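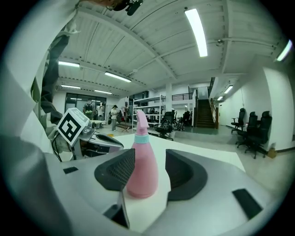 Re: [grip-eval] Wutis pads vs. Fomex pads, smooth-walled containers

> We ran the Fomex pads on the Stokwood hand unit in August and lost grip on tapered bottles more often than the spec led us to expect. Has anyone tried mixed pads? Also, which frame rate are you logging at? Ours drops frames and I suspect the controller.

Yes, mixed pads are what we run now: textured on the left finger, smooth on the right. The test object is a pink plastic spray bottle with a slight taper, held upright with its base on the white plate.

Over 1273 grasps with the mixed pair, 92 ended in a slip, counting anything where the bottle rotated enough to move the nozzle off its start heading. Two smooth pads did worse on the same bottle, but that set is smaller and I would not quote a ratio from it yet. Two textured pads hold well and release late - the trigger head tends to drag on the way out.

On dropped frames: we had the same symptom with the Mateos controller until we set the serial timeout to 3000 ms and moved the camera to its own USB port. I changed both at once, so I can't say which one fixed it. Try the port first.

Which firmware is on your hand unit? Ours is still on version 2.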